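Features Sports Food Weekend Subscribe

Magazine > Community > Pickup Ball

Last updated in January

The Tuesday Game at Windgate

By the time the lights come up over the Windgate gym at 7 p.m., Sơn Ninh has already been stretching in the hallway for half an hour, and he'll tell you cheerfully that his knees need every minute of it. He is the oldest of the regulars, and he has hardly missed a Tuesday since the game began with 4 people and a borrowed key.

These days there are 40 names on the phone list, though you'd never get them all in the building at once (thank goodness, because there is only the one water fountain!). Teachers come, and night-shift nurses, and a pair of brothers who drive over from Ukcombe and argue the whole way home.

Fathima Khondokar hadn't touched a basketball since middle school when her neighbor talked her into coming along. "I thought I'd sit and watch," she says. "Then they were one short, and somebody threw me a jersey that came down to my knees."

She airballed her first three shots, and people clapped anyway, and she went home and told her kids all about it as if she'd won something. 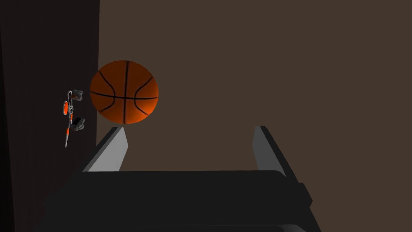 What she loves now is the quiet part, the fifteen minutes before the first game when everyone is just shooting around and chatting about work and whose car won't start. Ninh feels the same way, although he'd rather be playing. He's been working on a left-handed layup since last fall, and he says it's coming along, slowly, and that we should all come back in the spring and see it.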